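The ten-year kitchen and other stories

21 January 2023

My sister-in-law sent me another article about how to plan a kitchen "for life." I read the whole thing over lunch and I still don't know what it means. Whose life? The family in the article had two kids under five and a dog. In ten years they will have two teenagers and probably no dog, and they'll want a completely different room.

I've been suspicious of this sort of talk ever since we got quotes for our own place in Clarham. We talked to three outfits. The first one, Levchenko, sent a man with a tablet who asked us to describe how we "move through our mornings." I said I get up and make coffee. He wrote that down. Then he asked my wife, and she said she also makes coffee. The quote came back with something called a beverage zone, which added 17 percent to the price and as far as I could work out was a shelf with an outlet.

The second company never called back, and I've come to think of them fondly.

The third was Orest Kovalchuk, who works by himself out of a shop in Vovoldale. He measured the walls, asked what we were keeping, and told us the floor wasn't level. No talk of mornings. His price was lower, but he also wanted 30 percent up front and said he couldn't start until July. I was sceptical about him too, to be fair. A cheap quote with a long wait can mean a good man with a full schedule or it can mean trouble, and you don't get to find out which until you've paid.

What bugs me is the work triangle. You've heard of it: sink, stove, fridge, and you're supposed to be able to draw a neat triangle between them. Every article brings it up as if it were physics. I've cooked in a galley kitchen where all three were in a line and dinner got made. I've also cooked in my uncle's house, where the triangle is textbook, and the whole room is miserable because the one decent stretch of counter is behind the door. The triangle doesn't know about doors. It doesn't know about the second person who wants to get to the toaster either.

Then there's resale. "It'll pay for itself when you sell." Will it? I asked the agent who sold us the house and she gave me a number, and when I asked where the number came from she said it was "what people see." I've bought two houses in my life and torn something out of both of them. The people before us had clearly spent real money on a built-in desk in the kitchen, with a cork board and a slot for letters. I took it out with a pry bar the first weekend. I'm sure somebody told them it would pay for itself.

And color. For 14 years I have been told that white is timeless. It was timeless right up until everyone started painting things dark green, and now white is "builder grade" and I'm supposed to be embarrassed. My wife likes dark wood, which the magazines had left for dead and are now being nice about again. She liked it the whole time. She also likes warm tile, and for a while our evenings were spent flipping through sample pictures on her laptop and arguing about grout.

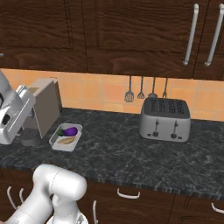

Dark wood over orange tile. A rendering, like most of them.

I don't trust renderings much. Nobody's mail is in them. Still, I'll admit that one moved me a little on the orange, and I had gone in ready to say no.

Handles were another fight. Pistley, the hardware place out on the county road, has a whole wall of them, and the price goes from pocket change to 29 dollars apiece for what is, when you get down to it, a bar with two screws. I asked the kid at the counter what the expensive ones did. He thought about it and said they were heavier. Fine. At least he didn't say they were for life.

Where we've landed, for now: Orest gets the job, the fridge stays where it is because moving it means moving a pipe, and the tile is still under discussion. I have asked for one long piece of counter with nothing on it. My sister-in-law says that's called a landing zone. I'm calling it the counter.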